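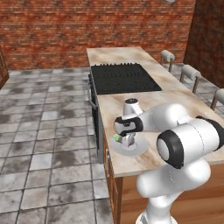

Visit report: Koyama teleoperation lab, Trodcombe

The lab takes up the second floor of a former print works on the east side of Trodcombe. Koyama opens it to outside groups twice a year, and I went in May with Dalia Kamel, who runs our own data work at Duletti. Our interest was narrow. We wanted to see how the Koyama group collects demonstrations, what share of the effort goes into simulation, and how much operator time a usable set costs.

Ghislain Sutherland met us at 10 and led the tour. He is in charge of demonstration collection and wrote most of the software that links the operator stations to the arms.

Simulation stations

We began with the simulated kitchen. The operator sits at a desk with two monitors and holds a six-axis input device in one hand. A button under the thumb closes the gripper, and a second button marks the episode as good or bad when it ends. The software, called Akis in house, renders the kitchen and records joint positions, gripper state and camera views at each control step.

The task running that morning was a plate on an island countertop. The arm comes in over the marbled surface, the two-finger gripper is brought down over the plate, and the plate is to be gripped at the rim and carried to a spot next to the cooktop. A small white cylinder with a dark top stands on the counter close behind the wrist. Sutherland said small objects near the path are placed on purpose. A touch on one of them does not end the episode, but it is written to the log and can be filtered on later.

The kitchens are assembled from a library of parts. Wall finish, floor, countertop and cabinets are swapped between sets of episodes, while the task stays fixed. The one we saw had red brick walls, a stained gray tile floor, wooden cabinets under the island and three stools along one side. Dalia asked if the stools cause trouble for the arm. They do, mainly when an operator swings the elbow wide to get a better wrist angle. The planner does not correct for this. Operators learn to keep the elbow in.

Each task is collected to a target of 300 accepted episodes. For the plate task the count stood at 196 when we sat down, after four sessions by two operators. Rejected episodes are kept in a separate store and are not shown to the training code by default.

We each had a turn. I needed several attempts before I could lower the gripper on a plate without pushing it sideways. The difficulty is depth. From the main view a plate looks centered under the fingers well before it is, and the approach has to be checked against the wrist view. Dalia was better at it and had one episode accepted on her second try. New operators do a half day of practice before any of their episodes are counted.

Two points on the control scheme:

The input is mapped to gripper velocity, so letting go of the device stops the arm. An earlier version mapped hand position straight to gripper position. It was faster for reaching and worse for fine contact, and operators complained of sore shoulders.

Rotation and translation can be locked separately. Most operators lock rotation for the final descent. I found this useful and would copy it.

Hand guiding

The second room has two physical arms on steel benches. Here the operator takes hold of the arm near the wrist and moves it through the task while the motors cancel its weight. Sutherland demonstrated with a drawer: one hand on the arm, the other on a foot-long cable with a trigger for the gripper. The motion took 11 seconds and was clean on the first pass.

Hand guiding gives smoother paths than remote control and takes less training. The drawback is that the operator's arms and body get into the camera views. The group deals with this by replaying each guided path with the operator standing clear, and recording the cameras only on the replay. The replay fails in some cases, mostly when the object did not go back to its exact starting point. Wooden jigs on the bench hold the start positions. Dalia took the dimensions.

Replay doubles the time per episode. For this reason the physical tasks have the same target of 300 but are scheduled over a longer period.

Data checks

After lunch we were shown the review step. A reviewer who did not record the episode watches it at four times normal speed and confirms or overturns the operator's mark. Disagreements go to a third person. The common causes are long pauses in the middle of a motion, a grip that slides, and a release from too high above the surface. Pauses are trimmed automatically if the arm is still and the gripper is not changing state.

I asked if they had considered scoring smoothness automatically. A score is computed, but it is used only to sort the review queue. Sutherland's view was that a slow, uneven path that ends correctly is worth keeping, and that the smooth ones take care of themselves.

Open items for us

Ask Koyama for the session length rules. Operators stop after 40 minutes, and we have no limit at all.

Try velocity mapping with a rotation lock on our second station.

Check whether our log records contact with objects that are not part of the task. I believe it does not.

Dalia will write up the jig design separately, with the measurements.

Sutherland offered a return visit once the plate set is complete, and will send the episode format notes before then. The building has no parking. The lot behind the station is a ten-minute walk and takes coins only.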